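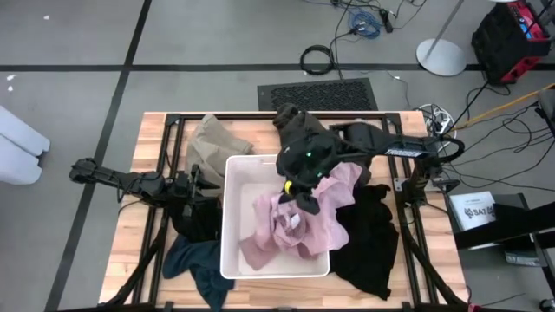
Ropa para clasificar sobre la mesa de madera, con la prenda rosa en el cubo blanco.

Vuelve la recogida de ropa de Sargate, y este año me he metido hasta el cuello

Ya está, ya tenemos fecha de cierre y ya no hay excusa para seguir guardando aquel jersey que os regaló una tía y que no os habéis puesto jamás. La recogida de ropa de invierno de Sargate sigue abierta en el local de la calle Mulcahy, y me he pasado por allí un par de tardes para contaros cómo va (y para dejar dos bolsas, que una también tiene armario y vergüenza).

Lo primero que me llamó la atención es lo mucho que da de sí una sola mesa. Yo me imaginaba estanterías hasta el techo, perchas, carteles por todas partes, y lo que manda en la clasificación es un tablero de madera con un cubo blanco en el centro y la ropa alrededor. Se vacía una bolsa, se aparta lo oscuro, se mira lo claro, y al cubo va lo que ya tiene destino. Así, bolsa tras bolsa. Parece poca cosa hasta que te pones, y entonces descubres que distinguir un pantalón negro de otro pantalón negro cansa la vista una barbaridad.

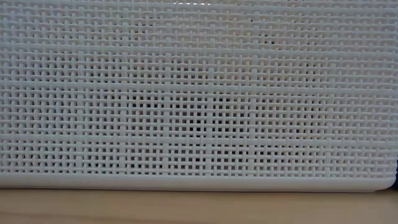 Texto: Mairéad Scanlon | Vida de barrio | 22 de enero de 2024

Os doy los datos, que para eso me leéis. Desde que se abrió la recogida, en octubre, han pasado por el local 498 bolsas. El año pasado fueron 300 en toda la campaña, así que imaginaos las caras. El objetivo es llegar a 600 antes de cerrar, y yo lo veo posible, sobre todo si en el edificio Sidon se animan de una vez, porque me consta que hay trasteros allí que no se abren desde hace años. ¡Va por vosotros, vecinos!

¿Qué se puede llevar? Casi de todo: camisetas, pantalones, chaquetas, sudaderas, ropa de niño, bufandas. Tiene que estar lavada y seca. Los botones que falten no son un problema, pero las cremalleras rotas sí, y las manchas de pintura también. Zapatos este año no cogen. Ropa interior, solo nueva y con su etiqueta. Mantas y toallas, sí, y además hacen mucha falta, así que si tenéis alguna de más, metedla en la bolsa sin pensarlo.

Un detalle práctico que me pidieron que repitiera: por favor, bolsas medianas. Llegan sacos enormes que luego hay que arrastrar entre dos por el pasillo, y en uno de ellos (lo vi con estos ojos) venía debajo de todo una sartén. La sartén sigue en el local, por si su dueño lee esto y la echa de menos.

Otra cosa que aprendí es que las cestas también se agotan. Las blancas de plástico, esas que imitan el trenzado del mimbre y que todos hemos tenido en casa de nuestros padres, son las más cómodas para llevar la ropa de un lado a otro, y en el local vendrían muy bien unas cuantas más. Si tenéis alguna en el balcón haciendo de maceta o criando polvo, lleváosla llena y dejadla allí. Con asas rotas no, que las cogen las personas mayores y luego pasa lo que pasa.

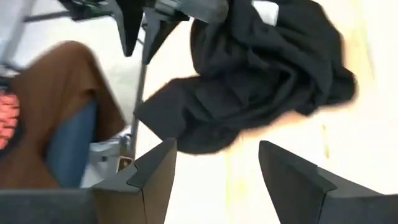

Una prenda negra, junto a algo marrón que parece tela, durante la clasificación.

Lo oscuro gana por goleada, por cierto. Negro, gris, azul marino, más negro. Yo fui con la esperanza de encontrar alguna joya de los ochenta, unas hombreras, un chándal fosforito, algo, y me tuve que conformar con ver desfilar media ciudad vestida de entierro. Por eso cualquier cosa de color se agradece tanto, en especial la ropa infantil, que es lo que antes se reparte y lo que menos llega. Si vuestros hijos han dado el estirón, ya sabéis.

Una vez clasificada, la ropa se dobla, se separa por tallas y sale en la furgoneta de Vumden, el almacén del polígono, que presta el transporte y también guarda lo que no cabe en el local. Desde allí se reparte por los barrios. Lo que no está para ponerse se aprovecha para trapos, de modo que nada de ir a rebuscar al contenedor lo que os dé pena tirar: llevadlo en una bolsa aparte, escribid «trapos» con rotulador y listo.

El local abre por las tardes, de cinco a ocho, y hay timbre en la puerta lateral, la verde. La principal está cerrada por obras, no os quedéis esperando como me quedé yo bajo la lluvia hablando por teléfono con mi hermana. Para ayudar a clasificar no hace falta apuntarse, basta con presentarse y tener ganas de doblar mangas. Yo vuelvo la semana que viene con otras 2 bolsas y, si me dejan, me quedo hasta el cierre. Los bizcochos son bienvenidos, pero lejos de la ropa blanca, por favor.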